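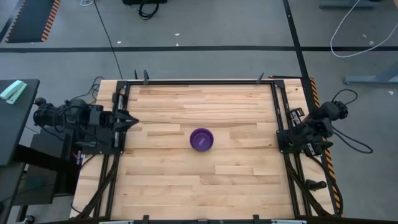
Purple bowl on the wooden tabletop.

Trodar Live, Studio 3: pre-show safety check
Fri 24 July. Checked by Oona Nurmi

Audience seating: PASS. Every row locked in, and the new aisle lights look fantastic!
Fire exits: PASS. Both doors swing freely. Keep the autograph queue left of the red line.
Guest sofa: FIX. Back leg wobbles. Hourani is dropping off a spare before the reunion interview.
Lighting rig: PASS. Tag 1072 is good until November. Lovely tidy work, Jhosep!
Confetti cannons: HOLD. Test fire still to come, crew 15 metres back please.
Host's stairs: PASS. Fresh grip tape, heels-tested by me (twice, great fun).
Dressing room heater: FIX. Frayed cord, unplugged and tagged out.

Comment from Jhosep Ccori: cannons fired clean after lunch, change to PASS. Can't wait for this one!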